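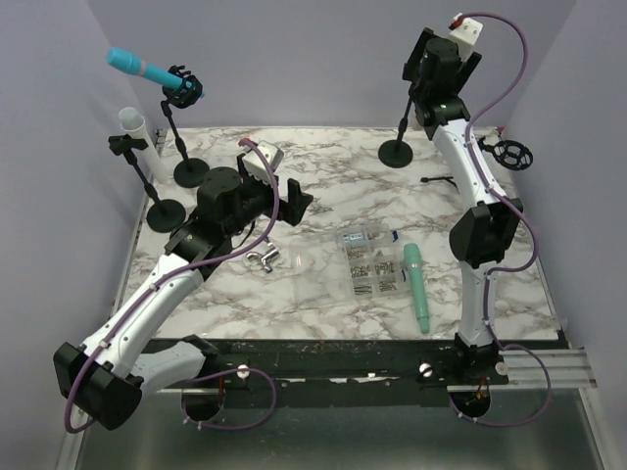 Desktop microphone stand

A desktop microphone stand is a short, weighted support that holds a microphone at mouth or instrument height on a table, desk or counter. It is one of the oldest accessories in sound recording and still one of the most useful: a good one lets a person talk for an hour with both hands free, and it costs far less than the microphone it carries.

Parts

The base gives the stand its stability. Round bases are usually cast iron or steel, often painted black, with a rubber ring or felt pad underneath. Tripod bases fold flat and travel well but take up more of the table. A heavy round base can be surprisingly small and still hold its ground, which is a lovely bit of plain physics — the weight sits low, so the stand rights itself after a light knock.

The pole may be a single fixed tube, a pair of sliding tubes with a clutch, or a thin jointed arm. Jointed poles allow the microphone to lean out over papers or a keyboard, though the farther it leans, the heavier the base has to be.

The holder sits at the top. The simplest is a tapered plastic clip. Spring clips grip handles of different widths, and shock mounts hang the microphone in elastic or rubber so that footsteps, typing and table bumps don't travel up the pole and into the recording.

Threads

Most stands end in a 5/8-inch or 3/8-inch thread. A small brass or steel adapter joins one to the other, and it is easily the most frequently lost part of any kit.

Use with handheld microphones

Handheld microphones, with their slim handles and rounded grilles, were made to be carried, yet they work beautifully on a desk. The holder is normally tilted so the grille faces the speaker's mouth from slightly below. A distance of 13 centimeters suits quiet speech, while louder voices can sit back to 25 or 27. Colored handles and grilles are popular for panel discussions, where each guest can be told which microphone is theirs.

Hard tabletops reflect sound back up into the grille and can make a voice seem hollow. A cloth or a folded towel under the base helps a great deal.

Care

Joints should be snug but never forced. Elastic in shock mounts stretches with age and can be replaced cheaply. Bases are best wiped with a dry cloth, and the pad underneath checked for grit, a common cause of scratches on polished tables.

See also

Boom arm
Pop filter
Shock mount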